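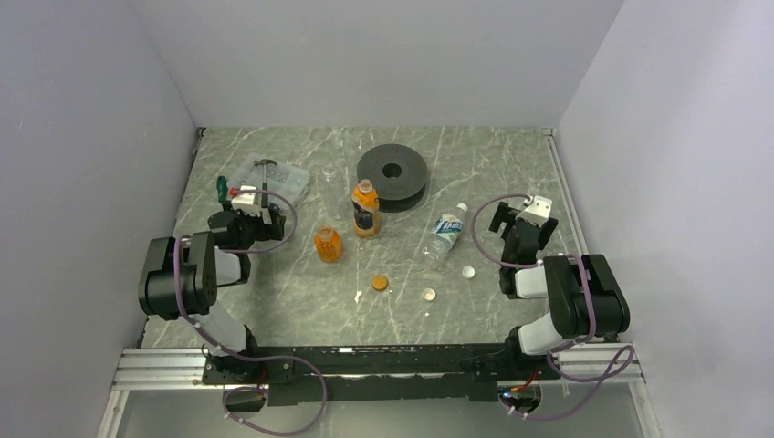

Clallel Twin bench kit – my gallery so far

I've had the Clallel Twin for 5 weeks now, and I keep getting asked what it's like to live with, so I'm putting my pictures and notes up on this page. It's two arms on one shared base plate, and I paid 3,000 for the pair with the Stokthorpe grippers, plus 200 for shipping.

Bottles and caps on the marble top. Caps are my favorite test because they're small and they roll off when you least want them to! The white fingers are the ones that come in the box – I like them fine, though I'd pay 70 for a softer set.

The purple cables run along the outside of both arms. I'd love clips for those, Clallel, if you're reading! More pictures going up Saturday.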